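Rechercher sur le blog OK

Ma visite chez Delacroix : les règles avant le robot !
Publié le 8 août 2019 par Eamon Breathnach
Imprimer | Envoyer par e-mail

Bon, je croyais voir des bras s'agiter toute la journée (portes ouvertes oblige !) et j'ai surtout parlé sécurité. Leur cuisine simulée, j'ai adoré.
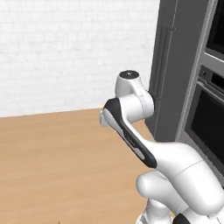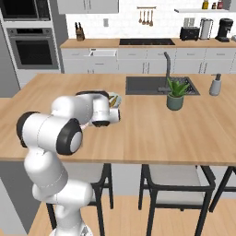
Chez eux, aucun programme ne quitte la simulation sans les 6 points de leur charte : vitesse, zone de travail, arrêt d'urgence… Le guide fait environ 900 lignes, j'ai calé à la page 11 ! Prochaine visite en octobre, chez Bosero.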